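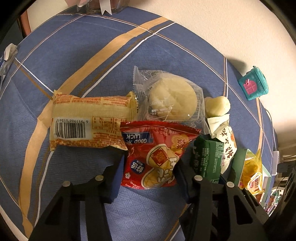
A red snack packet between the fingertips of a hand-held gripper, with other wrapped snacks on a striped blue cloth.

The packing lead at Drendwood has been on the floor for eight years. She says the new arms took over the night picks in November, and her crew of six kept their jobs.

"My wrists are better," she says. "But I used to talk to people all shift. Now I clear jams."

Soft wrappers still cause most of the stops - roughly 36 a night. Management wants fewer by winter. She wants a second chair at the screen.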